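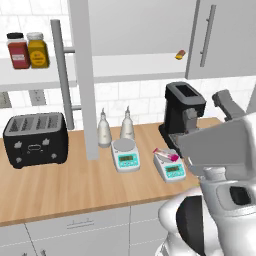 *Kitchen counter with two digital scales*

## 4. Setting Up the Prayer Line and Giving Records in Bilar

Revised 29/03/2023. Replaces the February sheet.

This section is for the church office administrator. You will need the Bilar office password and the list of ministry names approved for this year. Finish Section 3 (member list) first. Prayer requests and gifts are both stored against a member's record, and an empty list will stop you at step 4.

### 4.1 Create the prayer line

1. Sign in to Bilar and open **Groups**.
2. Choose **New group**, then **Prayer line**.
3. Type the name the congregation already uses. It appears at the top of every message.
4. Add the intercessors from the member list. A prayer line holds up to 53 people.
5. Name two leaders. Ours are Sharon Nzioka and Sharon Kombo. Check the last name before you save, as both show as "Sharon" in the short view.
6. Set **Who can post** to *Leaders only*.
7. Select **Save**, then **Send test message**.

Both leaders should get the test message on their phones. If one does not, open her record and look at the mobile number. Spaces are fine, but a missing area code is not.

**Note:** Requests sent through the website form wait in the **Review** tray until a leader releases them. They are removed from the tray after 9 days whether or not they have been read.

**Caution:** Do not release a request that names a sick or grieving person until that person or the family has agreed. A message can't be called back once it has gone out.

### 4.2 Set up giving funds

1. Open **Giving** and choose **Funds**.
2. Enter General Offering first. Bilar treats the first fund as the default for any gift with no note on it.
3. Add Missions, Building, and Kaijage. Spell Kaijage exactly as it is on the printed envelopes — older envelopes have it without the second "a" and should be thrown out.
4. For each fund, pick **Open** or **Closed**. A closed fund stays in the reports and no longer shows on the donation page.
5. Select **Save all**.

To change the order of the funds later, drag them by the handle at the left. General Offering must stay on top.

### 4.3 Bring in the old records

The old giving book was kept in Clikutard. Our file has 1,096 entries.

1. In Clikutard, export the book as a plain list.
2. In Bilar, open **Giving**, then **Import**, and choose the file.
3. Match the columns for date, name, amount, and fund. Leave the check number column unmatched if it is blank.
4. Select **Preview**. Rows in yellow have a name that is not on the member list.
5. Fix the yellow rows, then select **Import**.
6. Compare the total at the bottom of the screen with the total in Clikutard.

If the totals differ, select **Undo import** before doing anything else. The undo button goes away after you sign out.

**Caution:** Never import the same file twice. Bilar does not check for repeats, and every gift will show double on the year-end letters.

### 4.4 Envelope printer

The Rotix printer in the office takes envelopes face down, flap to the left. Load no more than 3 for the first run and check that the fund names are not cut short. When they look right, fill the tray and print the rest.

Year-end letters are covered in Section 5.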